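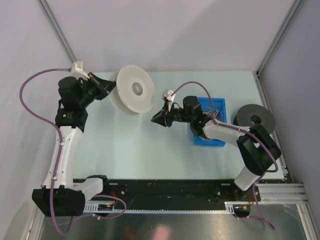 Septiembre
Por Iqra Talpur

Carrete Laletti de dos platos, blanco o gris oscuro, con cubeta azul Cida

Precio del conjunto: 59 euros. Incluye un carrete blanco, un carrete gris oscuro y una cubeta de plástico azul. La mesa se vende aparte y más abajo digo lo que pienso de ella.

Llevo bastante tiempo redactando las fichas de esta tienda y desconfío de cualquier catálogo que dedique una página entera a un carrete. El de Laletti le dedica página y media. Habla de "gestión integral del material enrollado" y de "una experiencia de bobinado superior". Un carrete es un eje con un plato a cada lado. Si los platos están rectos y el agujero central es redondo, tiene ganada la mitad del trabajo, y la otra mitad la pone quien enrolla.

Aun así los vendemos, y el motivo es bastante pedestre: los carretes que venían regalados con el cable o con la cinta se rompen por el borde, tienen cada uno un ancho distinto y no hay manera de colgarlos en la misma barra. Quien trabaja con cordón, con alambre fino o con cinta de embalar paquetes acaba con un cajón lleno de madejas y de bolsas con nudos. Para eso sirve un carrete vacío decente. Para poco más.

El carrete blanco

Es el grande de los dos. Vacío pesa 516 gramos, pesado por nosotros en la báscula de envíos. El catálogo dice "ultraligero", palabra que en esta casa no usamos para algo que pasa de medio kilo. Tampoco me parece un defecto: un carrete con algo de peso se queda donde lo dejas y no sale rodando cuando tiras de la punta.

El blanco es un blanco roto, de esos que en el catálogo tienen nombre de postre. Se ensucia. Laletti afirma que el acabado "repele la suciedad" y yo no he conseguido que repela nada. Los dedos con grasa dejan marca y hay que pasarle un paño con jabón. El alcohol no lo he probado a fondo, así que no lo recomiendo ni lo desaconsejo.

La ventaja del blanco es otra y el fabricante ni la menciona. Sobre un fondo claro, el cordón oscuro se ve perfectamente, y se nota enseguida cuándo se ha montado una vuelta encima de otra. Con hilo blanco pasa lo contrario, claro, y para ese caso conviene el gris.

El carrete gris oscuro

Mismo tipo de pieza, otro color. Los clientes preguntan si el gris es más resistente. El fabricante lo insinúa, sin llegar a decirlo, con una frase sobre "entornos exigentes". Pregunté por escrito si el material era distinto y me contestaron con el mismo párrafo del catálogo. Hasta que alguien me enseñe un dato, para mí es un carrete gris, y quien lo compre pensando que aguanta más lo hace por su cuenta.

Donde sí gana es en disimular. Las rozaduras se ven menos y al cabo de una temporada tiene mejor cara que el blanco. En un taller donde los carretes pasan de mano en mano, yo compraría dos grises. Escríbanos antes de pagar y le cambiamos el color sin coste - lo hacemos a mano, la web no lo permite.

La cubeta azul

Lleva la marca Cida en la factura y es una cubeta de plástico, azul. Sirve para tener recogido lo que rodea a los carretes: puntas cortadas, bridas, las tijeras, el rotulador. Cida la presenta como "organizador modular". He buscado los módulos y no están. Se compra una y se tiene una.

Para lo que cuesta dentro del conjunto, bien. Si ya tiene usted una caja de fruta limpia o un cajón que le sobre, no necesita esta. Se lo digo antes de comprar porque el año pasado tuvimos varias devoluciones de gente que esperaba tapa. No trae tapa. Tampoco trae separadores, y las etiquetas adhesivas se despegan con la humedad, aunque esto último me pasa a mí con casi todas las etiquetas.

Dónde ponerlo todo

Los carretes ocupan más de lo que uno calcula. Puestos de pie se mueven, tumbados tapan media mesa y apilados hacen una torre que acaba en el suelo. El sitio natural es un lateral de la mesa, con la cubeta al lado, y el resto despejado para trabajar. Si va a enrollar a menudo, compre una barra y cuélguelos. La barra no la vendemos; cualquier tubo recto que pase por el agujero sirve, y mida antes el agujero de su carrete, que entre partidas hemos encontrado diferencias pequeñas.

La mesa que ofrecemos aparte es la Kazmi, rectangular, con el tablero en verde menta muy pálido. Reconozco que cuando llegó la primera pensé que era un color de consulta de dentista. Con el uso he cambiado de opinión a medias. Sobre ese verde se distingue lo blanco, lo negro y lo azul sin forzar la vista, y un trozo de alambre perdido se encuentra antes que en el tablero gris que teníamos. Kazmi lo atribuye a un "tono de concentración activa". A mí me basta con encontrar el alambre.

Lo que no me convence de la mesa es el precio, y por eso no la hemos metido en el conjunto. Quien tenga ya una mesa firme y lisa puede quedarse con ella. Si la suya cojea, arréglela antes de comprar carretes: enrollar sobre una mesa coja es desesperante.

Afirmaciones del fabricante y lo que hemos comprobado

"No se enreda jamás." Se enreda. Cualquier material con memoria, enrollado deprisa, se enreda. Con tensión pareja y vueltas juntas el resultado es bueno, igual que con otros carretes de platos rectos.

"Compatible con todos los soportes." Falso tal como está escrito. Entró bien en el soporte que tenemos en el almacén y quedó flojo en el de una clienta de Zaragoza, que tuvo que suplementar el eje con cinta. Mida.

"Platos indeformables." Tras meses de uso los nuestros siguen rectos. No los hemos dejado al sol ni en una furgoneta en agosto, y eso sería lo interesante.

"Bobinado un 40 por ciento más rápido." No sabemos más rápido que qué. El catálogo no lo aclara y el comercial tampoco.

"Apto para uso profesional." No significa nada. Lo usamos en el almacén a diario, si le sirve de orientación.

Comparación con Brevix

Hasta la primavera vendíamos el carrete Brevix, más barato. Lo dejamos por los bordes: llegaban con rebaba y una rebaba en el plato pela el aislante del cable fino. Con una lija y un poco de paciencia se solucionaba, pero no veo razonable vender algo que hay que lijar. A quien enrolle cuerda gruesa de jardín la rebaba le da lo mismo, y para esa persona el Brevix sigue siendo mejor compra que este. Quedan unidades sueltas en el almacén; pregunte por ellas si le interesan, que no salen en la web.

El Brevix tenía además una muesca en el plato para sujetar la punta del hilo. La echo de menos. En el Laletti yo sujeto la punta con un trozo de cinta de pintor y cambio la cinta cuando se seca.

Cómo enrollar sin acordarse de la familia del fabricante

Fije la punta al eje con cinta. Dé las primeras vueltas despacio, bien pegadas a un plato, y vaya avanzando hacia el otro. Mantenga siempre la misma tensión con la mano que guía. Cuando llegue al otro plato, vuelva. No llene hasta el borde: deje libre un margen del ancho de un dedo, que las últimas vueltas son las que se escapan. Apunte en una tira de cinta qué hay y cuántos metros, y péguela en el plato. Esto último parece una manía hasta que tiene cuatro cables iguales y ninguno con medida.

Si el material es alambre, póngase gafas. La punta salta.

Garantía, envíos y devoluciones

La garantía de los carretes es de 3 años y cubre rotura del plato y del eje. No cubre las marcas ni el amarilleo, y sospecho que el blanco acabará amarilleando, como casi todo el plástico blanco que ha pasado por mis manos. La cubeta tiene la misma garantía, aunque nunca he visto a nadie reclamar por una cubeta.

Los pedidos que entran antes de mediodía salen esa misma tarde. El conjunto viaja en 2 bultos por el volumen, y a veces el transportista los entrega por separado. Si le llega la cubeta sola, espere un poco antes de llamarnos. Aceptamos devoluciones con los carretes sin cinta pegada ni restos de adhesivo; si los ha probado con una madeja y no le gustan, no hay problema.

Preguntas que nos llegan por correo

Los carretes no se venden por piezas, así que no hay platos de repuesto. Se lo hemos pedido a Laletti y dicen que lo estudian. Ya lo decían cuando hice la primera versión de esta ficha.

El logotipo propio se puede imprimir a partir de pedidos grandes. Lo hace el fabricante y tarda bastante. Hemos visto una muestra y la tinta se iba con la uña, de modo que por ahora recomiendo una pegatina.

Para manguera no lo compre. El catálogo enseña el carrete con una manguera flexible y queda muy bonito, pero la manguera pide un radio mayor y acaba marcada en la primera vuelta.

Para lana y cordón de algodón va bien, sobre todo el gris con hilos claros. Para cinta de raso también, con la precaución de no apretar.

¿Merece la pena el conjunto? Si le faltan las tres cosas, sí. Si solo necesita un carrete, escríbanos y se lo vendemos suelto, por mucho que el catálogo insista en que forman "un sistema".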